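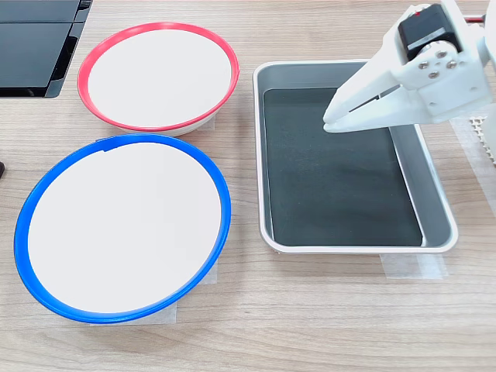

Photo: Roos Timmermans / Plindeck

Home > Support > Manuals > Kitchen and Dining > Section 2
Filed under: Care and Set-up Guides
February - prepared by Roos Timmermans, Technical Documentation

Section 2: Installing and first use of the Carkden worktop dishwasher

2.1 Before you begin

Read this section in full before connecting the appliance. The Carkden must be placed on a firm, level surface within reach of an earthed socket and a cold water tap. The surface must be able to bear the machine when fully loaded.

Caution: Do not plug in the appliance until step 6 of 2.2 is complete.

Note: The packing pieces inside the door must be kept for the length of the guarantee. Machines returned without them may be refused by the carrier.

2.2 Connecting the water supply

1. Turn off the cold tap and place a towel beneath it.
2. Fit the Wouters adaptor (part 462) to the tap thread. Tighten by hand only.
3. Push the grey inlet hose on to the adaptor until it clicks.
4. Lead the drain hose into the sink and secure it with the clip. The hose end must not sit under water.
5. Open the tap slowly and check both joints for drips. If water appears, close the tap, remove the adaptor and reseat the washer.
6. Wipe the rear panel dry, then connect the plug.

Caution: Never extend the drain hose. A longer hose may allow waste water to flow back into the tub.

2.3 Loading

Scrape off food scraps before loading. Plates stand in the lower rack facing the spray arm, with the larger ones at the sides. Coloured plastic rims should be kept clear of the heating element, and light plastic items belong in the upper rack. Turn the spray arm once by hand to make sure that nothing blocks it.

Do not load the following:
- items with tape or paper labels attached
- cast iron or unglazed clay
- narrow-necked bottles

2.4 First wash

Run the machine empty on the Rinse programme before washing any dishes. Fill the salt container with 600 grams of dishwasher salt - table salt will damage the softener - and wipe away any grains that spill into the tub. Close the door firmly and press Start. A low hum during filling is normal.

Note: The softener must be serviced after 3,000 washes. The display will show the letter S when this is due. Service kits are supplied by Tuven, and the order form is at the back of this manual.

Continue to Section 3 for the choice of programmes.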